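**Gundell upright mounting plate, grey – bench review**

July 2026

I bought the Gundell plate to get loose boards and a bare drive off the bench and into some kind of order. It cost me 116 dollars from Cundero, shipping included, and arrived in a plain carton with no instructions. None are needed. There is one part, it stands on its own foot, and the holders are moulded into the face.

The layout is five features along the upper half and a pair of slot holders underneath on the left. The slots line up vertically, upper to lower, and that alignment is the main thing to check on any plate of this type. On mine it is good. A narrow board goes in from the top, passes the upper slot and drops into the lower one with light finger pressure. I have not had to file anything.

Grip is adequate. After 20 insertions with the same memory-sized strip the upper slots still held it square. The lower right slot had loosened slightly, enough to feel and not enough to matter. Thicker boards are a different case: anything with parts mounted close to the edge fouls the slot wall before it seats, and Gundell gives no clearance figure.

The bracket at the upper right is wider and will take a drive. A drive in a caddy sits upright there, but it puts the weight high and to one side. I would not leave the plate near the front of a shelf in that condition. A heavier foot, or two screw holes through the existing one, would fix this for very little money.

The two rectangular bosses in the middle are the weak point of the design. Their centres are recessed, so small screws can rest in them until the plate is bumped. I use them for nothing. A third pair of slots would have been a better use of the space.

Finish is flat grey, matte to the touch, with no flash on the slot edges. Labels stick to it and peel off clean. 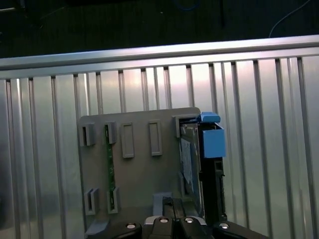 Mine rocked with a drive in the bracket until I put a strip of rubber under the foot, and then it was fine, wrote Rainer Teuber after reading a draft. He also finds the slots too close together for boards with tall connectors, and uses every second one.

I tried the rubber. It helps with rocking and does nothing for the side load.

The Wamidard version has a deeper foot and four slots in a row, but no drive bracket. For boards alone, buy that one. For a mix of boards and a single drive, the Gundell is the better plate, provided it stays at the back of the bench.

Rating: 3.5 out of 5.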